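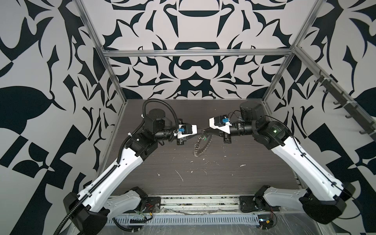

Figure 3. Work surface with a coiled spring lying near the middle of the table.

3.2 Springs and other parts that change shape

Most of the items in our sorting study were rigid. Blocks, caps and short lengths of tube keep the same outline however they are put down, and a person who has handled one of them a few times can pick it up again with little thought. Springs are different. A coil can be squeezed, stretched or bent along its length, and it often rolls a little when it is touched. We treat springs as a separate group for this reason and report on them here.

The spring in Figure 3 is silver, with a small green cylindrical piece near its upper end and a thin dark cord running from it. Springs with something attached were harder to describe in the parts list than plain ones. Our first list, drawn up in February, had a single entry for "spring" and did not record end pieces or cords at all. Gavin Haldane rewrote the list with six fields for each item: body colour, end piece, cord, length at rest, length when pressed, and whether the coil returns to its resting length. The last field was added after a batch from the Hadamness bins was found to include several coils that stayed short once they had been pressed.

In total, 1,287 items were entered under the new list, and 40 of them were springs. Each spring was laid flat and measured at rest, then pressed by hand between two blocks and measured again. Anjana Dewan took all of the pressed lengths so that the force used would be as even as possible. We did not use a load gauge, and the pressed lengths should be read as a guide only. Cords were left in place during measuring and were not counted toward the length.

The colour and state of the table matter more for springs than for larger parts. The dark grey wood-grain surface gives good contrast with bright metal, and the gaps between the turns of a coil are easy to see against it. It also shows up white marks and flecks, several of which are visible in Figure 3. Small debris can catch between the turns, so coils were checked by eye and brushed before they went back into their trays. We tried a pale mat from Strömberg for a short period and went back to the dark surface, as the coil edges were hard to pick out on the mat under the room lights.

Storage is covered in Section 3.4. Springs with cords were kept one to a compartment to stop them tangling.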